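Virmont Travel Portal -- Support
Ticket: Winter package search returns no family rooms for December departures
Status: Resolved, monitoring
Component: Herix availability cache
Severity: 2
Reported by: Handora agency desk

Summary

Agents searching for winter packages with two adults and two children get an empty result list for all December departures to Uzor. The same search with two adults only returns the expected hotels. January departures work for both party types. The hotel extranet shows family rooms open for sale on the affected nights.

Environment

Agency desktop client, current release. Also reproduced in the public booking page, so the client is not the cause. Browser makes no difference. Currency and departure airport make no difference.

Steps to reproduce

Open Package Search.
Set destination to Uzor and the departure month to December.
Set the party to two adults and two children, any ages under 12.
Leave board type and star rating blank.
Run the search.

Expected: list of hotels with family rooms or connecting rooms.
Received: "No packages match your dates." No error code in the client.

Log

Sunday, 8:10 a.m.
Ticket opened by the agency desk. They have customers waiting on quotes for ski packages and are pricing them by phone with the hotels in the meantime. Asked for one failing search reference and one working reference. Both supplied.

8:45 a.m.
Compared the two requests. Flight leg returns seats in both cases. Transfer leg returns in both cases. The room leg returns zero rows when the child count is above zero. Problem is limited to rooms.

9:20 a.m.
Queried the hotel extranet directly for the same nights. Family rooms present, rates loaded, no stop-sale. Queried the Herix cache for the same nights. Family rooms missing. The cache and the source disagree.

9:35 a.m.
Forced a refresh of one hotel. Refresh job reported success, but family rooms were still missing afterward. Refresh is not failing -- it is discarding the rows.

10:30 a.m.
Turned on verbose logging for the import step. 29 hotels in Uzor are affected. Every discarded row carries the reason "occupancy rule expired." The child occupancy rule for the resort has an end date of November 30. Adult-only rooms do not use this rule, which explains why they still show.

11:15 a.m.
Checked why January is fine. A new rule starts January 1. The season calendar was split this year and the December segment was never attached to either rule. Other ski resorts in the same region have one continuous rule and are not affected.

11:50 a.m.
Extended the old rule through December 31 in the test system. Reimported one hotel. Family rooms returned with correct child discounts. Checked a stay that crosses into January: the nights price under two rules and the total matches the extranet.

1:05 p.m.
Change approved and applied in production. Full reimport started for the resort. Import can take up to 4 hours at weekend load. Agents advised to clear saved searches before retrying, as saved searches keep the empty result.

4:40 p.m.
Reimport finished. Original failing search now returns packages. Agency desk confirmed from their side and is requoting the waiting customers.

Workaround (while a reimport is running)

Search with adults only, note the hotel, then use Add Child on the room page. The room page reads the extranet live and will offer family rooms if they are open. Do not confirm at the adult price. Reprice before taking a deposit.

If the problem comes back

1. Run the failing search with the child count set to zero. If it is still empty, this is a different fault -- open a new ticket.
2. Check the end date on the child occupancy rule for the resort.
3. Compare the rule dates with the season calendar, segment by segment.
4. Correct the dates, reimport one hotel, and check a stay that crosses the segment boundary before running the rest. 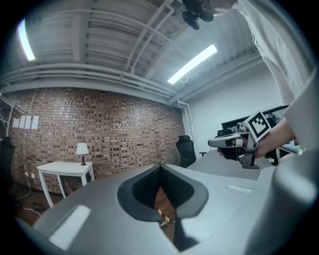
Follow-up items

Add a warning to the season calendar when a segment has no occupancy rule attached. Logged as a separate request.
Change the import job so that discarded rows count as a partial failure. At present it reports success even if every row is dropped.
Replace the "No packages match your dates" text when flights are found and rooms are not. Wording to be agreed with the agency desk.
Review the Easter segment for the same gap before those packages go on sale.

Ticket stays open in monitoring until the next scheduled import completes.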